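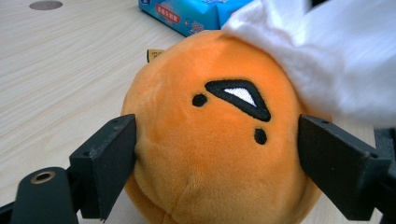
Figura 1. Agarre lateral de un objeto blando (peluche naranja) con los dos dedos de la pinza manual.

Sección 2. Antes de comprar: planificación del puesto y presupuesto

Leer entera antes de pedir nada. La mayoría de devoluciones que nos llegan vienen de saltarse esta sección y empezar por la 3.

Vale para el kit manual Gesarden y para la base de carga Iltarley. Si ya tiene el material en casa, vaya directo a 2.6 y compruebe que no falta nada.

2.1 Qué se va a manipular

1. Haga una lista de los objetos reales. No categorías — objetos. «Cosas blandas» no sirve para elegir dedos.
2. Para cada uno anote ancho en el punto de agarre, peso y si se deforma.
3. Marque los que se hunden al apretar, como el de la figura 1. En esos, el ancho que manda es el comprimido, no el de reposo. Mídalo apretando con la mano, sin pasarse.
4. Separe los objetos con pelo o tejido suelto. Piden más limpieza de dedos y conviene contarlo en el gasto de mantenimiento.
5. Tache lo que no vaya a usar en los primeros meses. Ya se ampliará.

Nota: las etiquetas cosidas y los flecos se enganchan. Si el objeto lleva etiqueta, decida ahora si se deja o se corta, y que sea igual en todos los puestos.

2.2 Cuántas pinzas

Por puesto: 2 unidades. Una en uso, otra de repuesto. Con una sola, cualquier tornillo flojo para la jornada.

Si dos personas comparten mesa, siguen siendo 2, siempre que no trabajen a la vez. Si trabajan a la vez, cuente como dos puestos y presupueste aparte.

Precaución: no mezcle dedos de lotes distintos en la misma pinza. El cierre queda torcido y se nota sobre todo en piezas pequeñas.

2.3 Mesa y espacio

1. Superficie plana, mate, que no se mueva al apoyarse. La madera clara va bien.
2. Evite cristal y lacados con brillo. Los reflejos molestan luego en la revisión.
3. Pasacables: mejor al fondo. Mida antes la distancia hasta la toma, el cable de la base Iltarley no trae alargador.
4. Deje sitio para más de un objeto. Un puesto de uso real tiene cosas por medio, telas, paquetes, lo que sea, y hay que poder apartarlas sin tirarlas al suelo.
5. Luz difusa desde arriba. Si hay ventana lateral, incluya un estor en el presupuesto.

Nota: una mesa existente que cumpla los puntos 1 y 2 sirve. No hace falta comprar la nuestra.

2.4 Partidas del presupuesto

Ponga cada partida en su línea. Los pedidos con todo junto bajo «equipamiento» suelen volver de administración.

Pinza manual Gesarden, con dedos rígidos montados
Juego de dedos de repuesto
Base de carga Iltarley
Tornillería (bolsa suelta, pídala aunque parezca que sobra)
Objetos de prueba
Mesa o adaptación de la mesa que haya
Formación de arranque
Transporte y, si procede, aduana

El juego de dedos de repuesto sale a 171 euros, impuestos aparte. Precio por juego completo, izquierdo y derecho. No se venden sueltos.

Los objetos de prueba se olvidan siempre. Son baratos pero hay que comprarlos repetidos, para poder sustituir uno gastado por otro idéntico. Guarde la referencia exacta de la tienda: el mismo peluche con otro relleno ya no se comporta igual.

Precaución: no descuente la formación para cuadrar el total. Sin ella la garantía cubre las piezas pero no los ajustes.

2.5 Alquilar o comprar

Alquiler: pruebas cortas, un solo puesto, objetos todavía sin decidir. El desgaste normal de dedos va incluido, los golpes no.

Compra: uso diario, o varios puestos a la vez. También si va a modificar los dedos — en alquiler está prohibido taladrar, lijar o pegar nada.

Mixto: se puede alquilar la primera unidad y comprar después. Pida el descuento por conversión al hacer el pedido, por escrito. Después de facturar no se aplica.

Los alquileres que empiezan en octubre se reservan con antelación, es cuando más demanda hay y el almacén se queda corto.

2.6 Comprobación al recibir

1. Abra la caja sobre la mesa, no de pie.
2. Compare el albarán con las partidas de 2.4.
3. Mire que los dos dedos queden a la misma altura y cierren paralelos.
4. Repase los tornillos a mano. Sin taladro.
5. Cierre despacio sobre un objeto blando de la lista. Tiene que hundirse por igual a los dos lados.
6. Abra y repita con el objeto más estrecho y con el mas ancho.
7. Si algo no cuadra, pare. Foto del albarán y del número de serie, y aviso antes de seguir montando.

Precaución: dedos fuera de la zona de cierre durante los pasos 3 a 6. Pelo largo recogido.

2.7 A quién se pide

Presupuestos y plazos: Adwoa Osei, oficina comercial de Frimpong.
Repuestos y devoluciones: Gifty Ansah, almacén Hustton. Indique siempre el número de serie de la pinza, no el de la caja, que son distinos.

Los presupuestos salen con la lista de 2.1 adjunta. Sin lista no se valora el tipo de dedo y el pedido queda en espera.

Sigue en la sección 3, Montaje de la base y primera carga.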